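Progress report, February
Kurkholm tabletop handling project
Prepared by Suqin Feng for Oksana Hladun, Junance

**Status:** two weeks behind plan. Spending is inside the approved budget.

## What went wrong

During an evening run the arm kept closing its gripper after it already had hold of a part. The force limit should have stopped it and did not. Crisanto Calimlim pressed the emergency stop and the arm halted. Nobody was hurt. One fingertip pad tore and was replaced the next morning.

We stopped all runs while Nattawut Mahawong went through the logs. He found 88 grasps in which the force reading had frozen at its last value for part of the closing move. The controller treated the old value as current and went on closing. The source was a worn connector on the sensor cable, which lost contact when the wrist turned far to one side.

## What we have done

- Replaced the connector and rerouted the cable with more slack.
- Changed the controller so that a reading that stops updating opens the circuit and halts the arm.
- Cut closing speed by half until the new check has been signed off.

Sajib Khondokar is testing the halt by unplugging the sensor in mid-move. Holovko, who supplied the cable set, has asked for the old connector back - we will send it once we have our own measurements.

## Still open

The halt leaves the fingers closed on whatever they hold. We need a safe way to release a part by hand and have two options to compare. We ask that the next milestone be moved back two weeks.

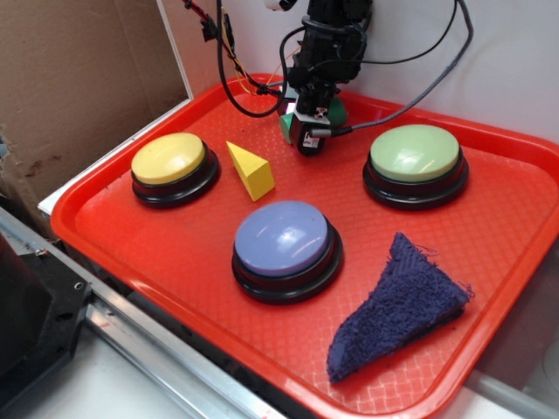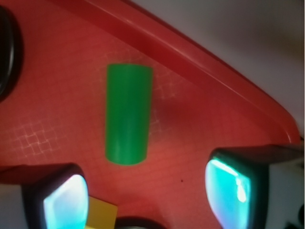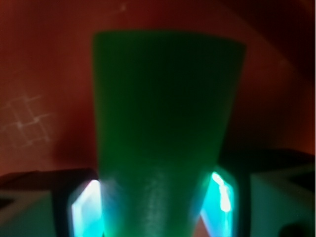

*Kurkholm cell: the gripper at the red tray. The last picture shows a green part held between the fingers.*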